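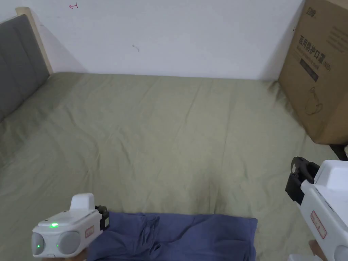
Fitting your Plorkard indoor cover for the first time is a pleasant enough job once you know which end is which, so please have a read through this section before you drag everything out of the bag. The cover is cut to follow the body of the car with a little slack left over, and that slack will show. Think of a sage-green sheet on a bed, smooth enough overall but with soft creases running diagonally across it and a dip or two near the middle. Your cover will look much like that over the bonnet and the roof, and it's perfectly fine. Pulling it drum-tight puts strain on the mirror pockets, and they're the one part we'd really like you to be gentle with!

## 2. Fitting the cover

These instructions are for the Plorkard 201, which suits the Vemton sedan and the Vemton wagon. If the label inside your front hem says Cropper, you have our ute cover, and you'll want the separate leaflet for that one (the tailgate flap goes on quite differently).

**Before you start**

- Let the engine and exhaust cool right down. After a long drive on a summer afternoon this can take a good deal longer than you'd expect.
- Wash and dry the car. Grit caught between the lining and the paint will leave fine scratches, however soft the lining may be.
- Fold the aerial down or unscrew it, and pop it in the glovebox where you'll find it again.
- Close the windows, the boot and the sunroof.

> **Caution:** Never start the engine with the cover on, even for a moment to move the car up a bit. The lining can melt against a hot exhaust.

**Putting it on**

1. Place the rolled cover in the middle of the roof with the Ultano label facing the front of the car.
2. Unroll it forwards over the windscreen and bonnet, then backwards over the rear window and boot. Walk it along from the side if you can – leaning over the car in a belt buckle is how most scratches happen.
3. Hook the front hem under the bumper. The elastic is firm, and you may need to work it along from one corner to the other with your fingers.
4. Fit the mirror pockets next, driver's side and then passenger's side. Lift each pocket over its mirror, and please don't tug it sideways.
5. Stretch the rear hem down over the back bumper. On the wagon there's an extra gusset here, marked with a white thread.
6. Drop the sides and smooth out any big folds with your palm, working from the roof down.
7. Pass the belly strap under the car between the front and rear wheels, clip it on the other side, and take up the slack until 200 mm of loose strap is left hanging. Tuck the loose end back through the keeper.

*Note:* The strap isn't needed in a closed garage, though it's handy if you leave the roller door up on windy days. Replacement straps are part number 2315 and come with both clips.

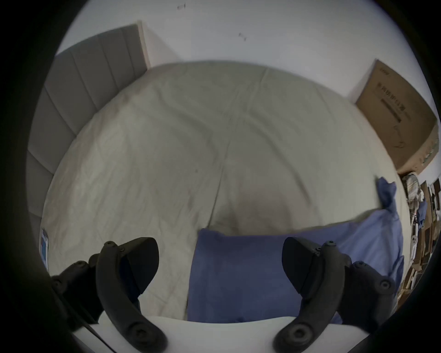
Taking the cover off goes in the reverse order, and the main thing is to have somewhere clean to put it. A garage floor won't do, as the lining picks up every bit of sand and leaf going, so many of our customers carry it inside and fold it there. A bed with a fitted sheet is a lovely big flat surface for it, so long as you move any clothes first, like the blue-purple garment lying on this one. The cardboard box standing over by the wall is a large one, and if you have something of that sort, dry and clean, it'll do nicely for storing the cover over the months you're driving every day.

**Folding and storing**

1. Unclip the strap and free the mirror pockets.
2. Fold each side up onto the roof, so the outside faces meet and the lining stays away from the dust.
3. Roll from the back bumper towards the front, finishing with the label on the outside. You'll thank yourself next time.
4. Keep the roll somewhere dry and out of the sun.

> **Caution:** Never pack the cover away damp. Mildew marks can't be washed out of the lining, and they aren't covered by the Ultano warranty.

For washing and small repairs, see section 3.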